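The basket maker of Pruludstead starts with the bottom

The shop on the main street in Pruludstead has no sign, only a willow hoop hung over the door. I got there on a Monday, when it's closed to customers, and found the owner on a low stool with a half-finished log basket between her knees and rods sticking out in every direction like a startled hedgehog. She didn't get up. "If I let go now it'll spring open and we'll both be sorry," she said, and pointed me to a chair with her chin.

She has been weaving for most of her adult life and asked me to leave her name out, as she'd like people to talk about the baskets. So let's do that!

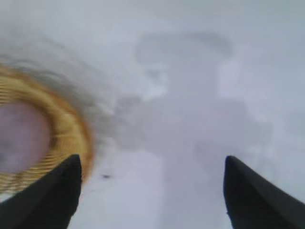
By M. Sasaki

I had come with a page of questions and asked the first one badly. I wanted to know how she decides what a basket is going to look like. She laughed. "I don't, at the start. I decide what's going in it. Eggs want a wide basket so they aren't piled up. Potatoes want gaps so the dirt falls through. Bread wants to breathe a bit. Once you know that, the base tells you most of the rest."

The base gets a lot of her attention. She wove her first ones in Pronduston, where she took an evening class called Sarkano that met in the back of a paint store. The teacher there made everyone weave bases for seven weeks before anyone was allowed to turn up the sides. "Seven weeks of what looked like coasters. Half the class left. I've still got mine, they're under all my plant pots." She thinks it was the best teaching she ever had, and she has never dared do it to her own students, who get a whole basket out of their first Saturday and carry it to the car like a newborn.

I asked what beginners get wrong. "They pull. Everybody pulls! You see a gap and you think, I'll just tug that tight, and the whole side leans in. Then you tug the other side to match, and now you've got a vase." Her advice is to pack the weavers down with your fingers every couple of rows and leave the uprights alone. She also tells people to stop when they're tired, even in the middle of a row. Willow will wait under a damp towel overnight and be perfectly good in the morning. 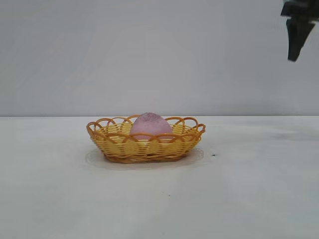
Borders are where she gets really happy. A plain rolled border is strong and quick, she says, and she'd use it on anything that has to be dragged across a yard. For something small that lives on a table she wants a bit of show, and she'll talk about loops for as long as you let her. You send one out, arch it over its neighbor, tuck it, and do the next, and by the time you're back at the beginning you have a chain. The little oval basket with the pink egg shape sitting in it has a rim of that sort, orange loops overlapping all the way along a pale yellow body, and the loops curl out more at the two ends so they look a bit like handles. It's woven in plastic strands, too, and I wondered if a willow person might be sniffy about that. Not a bit. "Plastic's great for learning borders. No soaking, no cracking, and if you hate it you undo it and go again. And the colors! I can't get that orange out of a hedge."

She does grow a lot of her own material. Behind the shop there's a strip of ground that runs down to the creek, with 1,000 willow stools on it in long rows, cut back hard every winter. I'd pictured something soft and romantic. What I saw was stumps, mud and a very good pair of rubber boots by the back door. The rods are sorted by length in an old oil drum: you stand the whole bundle in it, pull out the tallest, tie them, then pull out the next tallest, and keep on until you're down to the whippy little ones.
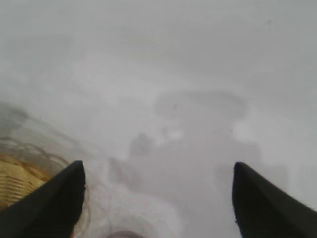
"Those short ones are my favorite," she told me, holding up a handful. "People throw them out. I make all my handles' wrapping from them, and the fine work, and the kids' baskets in September when the school comes." The school visits take two mornings and she looks forward to them for months. Children don't worry about the shape, she says. They'll happily make a basket with a hole in the side and explain that it's for the mouse.

We got around to money in the end, and she was cheerful about it. The big log baskets pay for the roof, the classes pay for everything else, and repairs hardly pay at all but she won't give them up. There were two waiting on the bench while we talked, a laundry basket with its bottom gone and a fishing creel older than either of us. She turned the creel over to show me how the maker had sneaked in an extra upright at the corner where the strap rubs. "I've been doing this all my life and I'd never have thought of that. I'm stealing it."

By then the log basket had its last row in. She let me hold the uprights while she bent the first one down, and it smelled wonderful, like cut grass and tea. I have signed up for a Saturday.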